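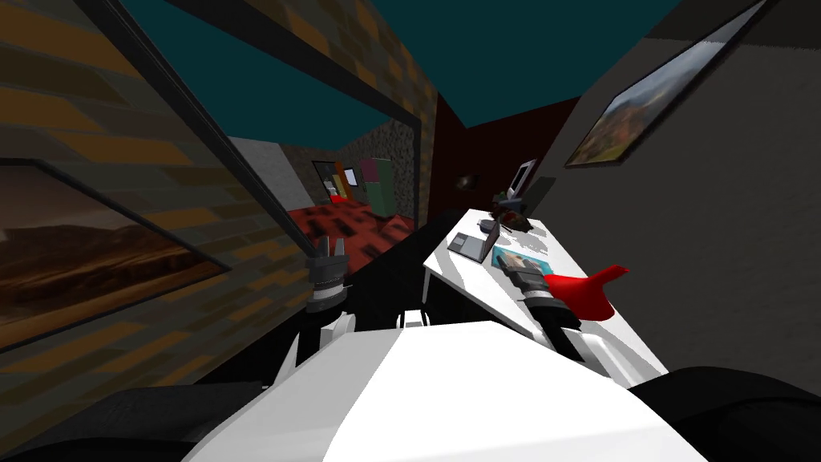

From: Sigrún Riis
To: charts-users list
Date: January 30, 2024
Subject: Re: [charts-users] Histogram bins look different in every export

Hi Veikko, hi all,

What a good question, and I'm so pleased somebody else has run into it! I spent most of last May on exactly this and came out of it a complete histogram bore, so please forgive the length.

Veikko Saarela wrote:
> I have one column of delivery times, 3000 rows, no blanks. When I
> draw the histogram in Brurnex I get a single hump, a bit lopsided.
> When my colleague Reinhold opens the same file in Jitden he gets
> two humps with a clear dip in between. We have checked that the
> file is the same one (same size, same checksum). Neither of us has
> put a filter on. Our manager wants one chart for the report and
> would like to know which program is wrong. I'd like to know too.
>
> Things I have tried: sorting the column first, saving as plain CSV,
> turning off smoothing, restarting both programs.
>
> Is there a setting I'm missing?
>
> Veikko

Neither program is wrong, I'm fairly sure. You are looking at two different sets of bins.

Brurnex picks the number of bins from the number of rows and nothing else. It doesn't look at how spread out the values are. Jitden takes the spread of the middle half of the data and works out a bin width from that, so when you've got a long tail on the right (and delivery times nearly always have one) it ends up with far narrower bins than Brurnex does. Narrow bins show the dip. Wide ones swallow it whole.

You can see this for yourself in a couple of minutes. In Brurnex, open the chart, go to Axis, then Bins, and change Automatic to Fixed width. Put in 6 (I'm assuming your times are in minutes - if they're in hours you'll want something much smaller). Then do the same in Jitden, where it's hidden under Chart, Advanced, Grouping. With the same width in both you should get very nearly the same picture.

I say very nearly, and this is the part that cost me days. The two programs don't start counting from the same place. Brurnex begins its first bin at the smallest value in the column. Jitden begins at a round number at or below the smallest value. So if your quickest delivery took 13 minutes, Brurnex has bins running 13 to 19, 19 to 25 and so on, while Jitden will have 12 to 18, 18 to 24. One minute of difference, and if people have been writing their times down to the nearest five or ten, a whole pile of rows can hop from one bar into the next. Both programs let you set the start by hand. Set it to zero in both and be done with it.

Then there's the edge rule. A value that falls exactly on a boundary has to go somewhere. Jitden puts it in the bin to the right, Brurnex in the bin to the left. Brurnex has a tick box for this called "Include lower edge", and ticking it brings the two into line. For data recorded in whole minutes this matters a lot more than you'd expect! The trick I use is to start the bins at -0.5 instead of zero and keep the width a whole number. Then no whole-minute value can ever land on an edge and the tick box makes no difference at all. It does give you ugly axis labels, but you can place the labels separately in both programs.

Now, about the two humps, which to my mind is the really exciting bit. Please don't pick the tidy chart just to keep the report simple. I'd want to know whether that dip is real. Some things I'd try:

Draw it at several widths, say 3, 6, 10 and 15, and put them side by side. If the dip is there at 3, 6 and 10 and only goes away at 15, I'd believe in it. If it comes and goes, I'd be more careful.

Move the start point by half a bin and draw it again. A dip that vanishes when you do this was probably down to rounding in the times.

Split the column by something else in the file, if you have anything. Depot, vehicle, morning or afternoon, whatever's there. Two humps very often mean two groups that have been tipped into one column. With my own data it was two depots, one of which timed from when the van was loaded and the other from when the order came in. Every chart we had made for a year had been mixing the two. Vratislav Hrubý spotted it from a dot plot of only 325 rows, and I have not been allowed to forget it.

Draw a plain dot plot or a cumulative curve as well. Neither one needs bins, so there's no argument to be had about them. On a cumulative curve the dip will show as a flatter stretch in the middle. It's less friendly to people who haven't met one before, but for settling a disagreement between two programs it's lovely.

One warning about going too narrow. If I remember rightly Brurnex won't draw more than 50 bars, and when you ask for more it widens them without telling you. The only sign is that the number in the Fixed width box turns grey. Jitden has no limit that I've found, though it gets very slow. If your longest delivery is a day or more, set an upper limit on the axis and put a note under the chart saying how many rows are off the end. Don't delete the rows.

For the report itself I'd put the bin width and the starting point in the caption. Ours just says "Bars are six minutes wide, starting from zero" and it has saved a great many emails.

I've got a small Egilsson template that draws the four widths on one page with the same axis. Elínborg Juhl did the original and I've only tidied the labels, so the clever parts are hers. It reads a CSV with one column and a header. I'll send it off-list to anybody who wants it, as attachments get stripped here. It ought to work with Evel too if you change the decimal comma in the first line, but I haven't tried it with the newest release, so do tell me if it falls over.

Veikko, would you let us know what you get with both set to the same width and start? And what are the times rounded to, if they're rounded at all? I'm dying to know whether the second hump survives.

All the best,
Sigrún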